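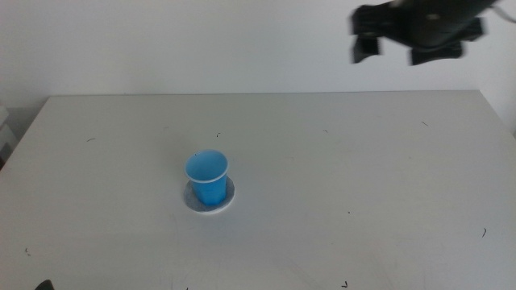
Koston cabins: winter opening notebook

January 24, 2019. Entry by the shop bench, cabins side

Start with the water. Cabin 3 had no pressure at the kitchen tap when I opened it up, bathroom fine. Aerator full of grit. Soaked it in vinegar, back on, good flow. Cabin 5 same story but only half as bad. Should do all of them before the spring bookings, takes ten minutes each. Put a spare aerator in the drawer with the fuses.

Heaters. The Siresis wall unit in cabin 2 clicks for a good while before it lights. Cleaned the igniter, checked the gas cock, still clicks. Lights every time though. Leaving it on low overnight to see. If it drops out, guests for that cabin go to 6, which is bigger anyway and they won't complain.

Meter readings, for whoever does the propane sheet:
main tank line 3251
bathhouse 1439
Old reading for the bathhouse in December was 1006 so we used 433 with hardly anyone here. Too much. Either the laundry dryer or somebody left the towel warmer going. Turned the towel warmer off at the wall, taped the switch. Please leave the tape.

Door on the Han cabin sticks again. Planed the top edge last fall, now it's rubbing at the botom hinge side. Screws were loose, hole stripped. Toothpicks and glue, screw back in tomorrow when it sets. Don't let anyone slam it meanwhile.

Key tags. The new ones from Endar are nice looking but the ring is too thin, bent one open with two fingers. Using the old rings with the new tags. Need more old rings, hardware store in town has them behind the counter, not on the shelf.

Trail down to the creek: ice on the second set of steps, north side. Sanded it. Bucket and scoop left at the top under the bench. Handrail solid, post at the turn has some wiggle but not urgent. Want to dig it out and reset when the ground is soft.

Bedding. Two comforters going flat, moved them to the storage loft for extra blankets. Order came to 309 with shipping, receipt is in the blue folder. Did not buy the pillow protectors, price went up and we still have a box.

Welcome book needs new pages. The breakfast hours are wrong (says 7, it's been 8 since the fall) and the wifi page still has the old password. Fix the breakfast one first, people turn up hungry and annoyed.

To do next:
- hinge screws, Han cabin
- check heater in 2
- rest of the aerators
- read bathhouse meter again in a week, same time of day
- snow shovel for cabin 6, the handel is split
- call about firewood, half a cord left at most

2 comments | 5 shares

© 2019 Koston Cabins | Contact | Back to top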